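Ostton Workshop, Bench Log
Entry 51
2023-09-27
Entered by: Raquel Rebelo

Subject: Desk surface, packing materials and clearing procedure

The light wooden desk was returned to general use after the refinishing ordered in June. The work was done by Hofstetter under job 3065. The finish is even to the touch, and I have no complaint about the color. The grain reads well under diffuse light and shows small debris clearly, which was the main request from the Vakisthorpe side.

Use of the desk is restricted to dry sorting and light packing until further notice. Solvents, hot tools and open glue pots stay on the metal bench. Cutting on the bare surface is not permitted. Colleagues who need to cut film or card should take a mat from the rack and return it afterward.

Plastic bags. Used bags continue to collect on the desk at the end of sessions. Bags in sound condition are to be flattened, folded in thirds and placed in the drawer marked Reuse. Bags that have been twisted or badly creased do not lie flat in the drawer and should go to film recycling. The thin yellow ones crease quickly and in my view are seldom worth saving. Printed bags may be kept for internal use only and must not go out with Brinomow orders.

Clear containers. These are easy to overlook against pale wood, and one was knocked to the floor last month. They are to be kept away from the desk edge. Lids are stored separately, on the second shelf. A strip of colored tape on the rim was suggested; I have asked for a roll and will try it on nine containers before we decide.

Stock. The drawer label gives a capacity of 500 folded bags. It will not close at that number, and the label should be corrected. No new bags are to be ordered before the present supply has been sorted.

Clearing. The desk is cleared from left to right, containers first, then film, then small parts. Wipe with the grain using a barely damp cloth and follow with a dry one. No spray polish.

Open items:
Confirm the care instructions with Hofstetter in writing.
Replace the drawer label.
Ask Vakisthorpe whether they want their own container shelf. 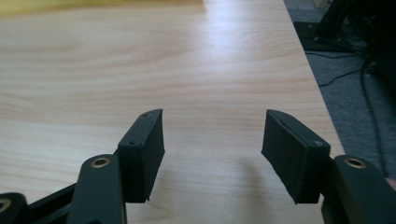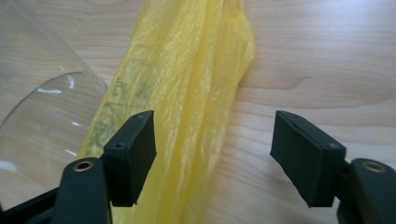 Desk surface. Second picture: yellow bag, creased, and clear container.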